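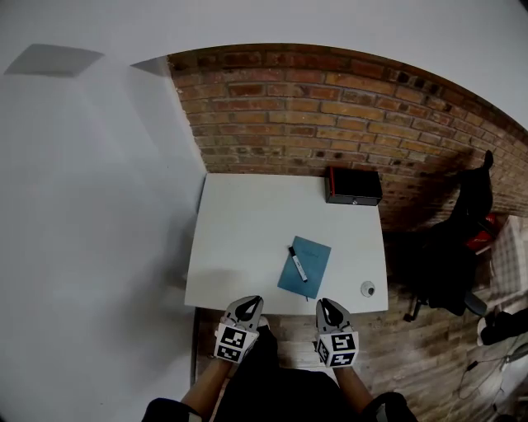
The spring visit to the Starnstead premises of Entwistle was held in March and was open to members of the Drukinach small business association. Entwistle fits out offices, reading rooms and reception areas, and its showroom occupies the ground floor of a former dye works. Much of the original brick has been kept, and several of the small displays make use of it. In the corner shown to our group first, a white table stands where a plain white wall meets the exposed brick, with a light blue notebook and a black-capped marker on top and a black box with a keyhole placed at the back against the brick. The company uses this corner to discuss how little surface a person needs for short tasks such as signing in, labeling or taking notes during a call.

The visit began at 10 a.m. with 13 members present. After a short welcome, the group was divided in two. One half remained in the showroom while the other was taken upstairs to the sample store, and the halves changed places before lunch.

In the showroom, our guide spoke mainly about table height and about the distance between a table and the wall behind it. Members with narrow premises found this useful. Entwistle prefers to place small tables in corners and to leave the longer walls free for shelving. Questions were raised about cleaning brick that stands directly behind a work surface. We were told that the company brushes it twice a year and does not recommend sealing it in older buildings.

The sample store holds 815 finishes, filed by color and then by supplier. Visitors may borrow up to 5 at a time for a period of three weeks. Several members took advantage of this, and the forms are to be returned directly to Entwistle along with the samples.

After lunch there was a presentation on Drivetti, the company's shelving range. The uprights can be moved without tools, and members were invited to try this for themselves. The discussion of prices was brief, as the new list had not yet been issued. It will be sent to all who attended.

Parking at Starnstead is limited, and members who plan to go on their own are advised to use the lot behind the station and walk. The showroom is open to the trade from 9 a.m. to 4 p.m. and asks for notice of visits by groups larger than three.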